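14 March 2005

Second full run of the Salminen program in the upstairs hall. Reijo Pelkonen took the slide cues, I took sound and the spoken introductions. Running time came out too long again. The mask section is fine, the weaving songs drag, and the intro to the songs is most of the problem. I cut it down to four sentences after the run and will try it that way next time.

The hall holds 300 with the side benches in. We have 641 requests on the list, so a second evening looks necessary. Ragnvald Lunde is asking Brenier whether they will let us keep the lights hung overnight. If not, we strike and rehang, and I need three people for that.

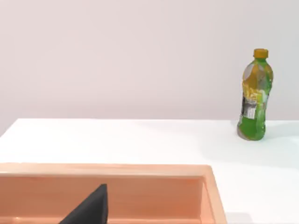 Sound notes. The old field recordings from the Gorkis collection hum badly below the voice. Rolled off the low end and it helped, but the drum on track 4 went thin. Left track 4 alone and put up with the hum. Reijo thinks the audience won't mind on such an old recording. I'd still like to try a cleaner transfer if Esia can find the first-generation tape. They said in October they had it, and I have not followed up. Write to them.

Slides: number 3 is in backwards. Reversed it, marked the corner in pencil.

Pronunciation of the place names in the second song needs checking before I say them into a microphone. Ragnvald has the spellings from the singer's family and they differ from our printed program in two spots. The program is already at the printer — an insert slip will have to do.

Still open: who meets the singers at the station, and where the costume racks go once the side benches are in. The back stair is too narrow for them.

Salminen program workbook | Questions to the sound desk, upstairs hall | Back to top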